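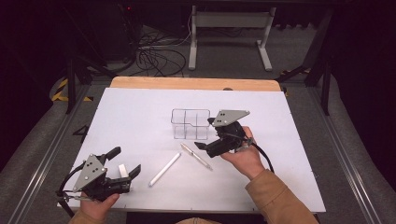 **Verstead stationery review, February 19, 2026**

Present: S. Moreira (chair), A. Bettencourt (minutes)

1. Previous minutes accepted.
2. Desk organizer. Clear divided container kept as the standard item. Order 150 from Sundqvist. Opaque version dropped.

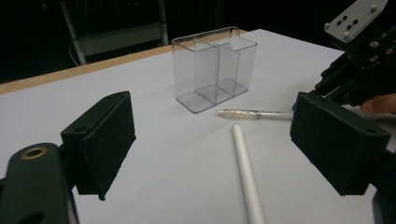 3. Pens and markers. Pens to be stored upright in one compartment, white markers in the other. Bettencourt to check marker length against the container height.
4. Labels. Retska quote of 195 held over to October.

Action: Moreira to confirm delivery address with Sundqvist.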